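Clustis (demonstration kit)

Clustis is a wearable kit for recording hand movements, sold by the Zondivcombe firm Ollness and used to teach robot arms everyday jobs. It grew out of a workshop project by Elżbieta Jasińska and Tín Ngô, and it remains one of the most likeable tools of its kind: you put on the harness, pick up the grippers and get on with the task, with no robot in the room at all.

Design

The wearer works with hand-held grippers whose curved fingers open and close much as a robot's would. Marker cubes printed with black and white patterns let the software work out where each hand is, and the harness keeps the weight off the arms. A full set fits in one case and takes 2 people to set up the first time, though most owners soon manage it alone.

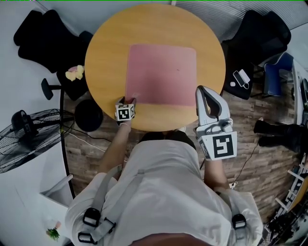
Wearer in harness at a round table, with a gripper and a hand-worn marker cube.

Use

A session usually starts with a short calibration, followed by the same job done over and over: folding, stacking, sorting, wiping. Ollness suggests stopping for a rest after 62 minutes, and a charge lasts 90. Recordings are cut into separate attempts and can be opened in Nwachukwu, the free viewer that comes with the kit, where a clumsy attempt can be thrown out with a single key. It's a lovely bit of software, quick even on an old laptop!

The March update brought a library of 181 ready-made tasks, from laying a table to pairing socks, and made calibration far less fussy. Sound recording was dropped at the same time, to some grumbling.
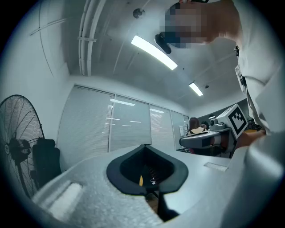

Can the kit be used without owning a robot?
Most beginners start that way. Recordings are saved in an ordinary format and can be kept until an arm is available, or passed to a group that already has one.

Ollness also hires out the kit by the month, with the first calibration done by its own staff.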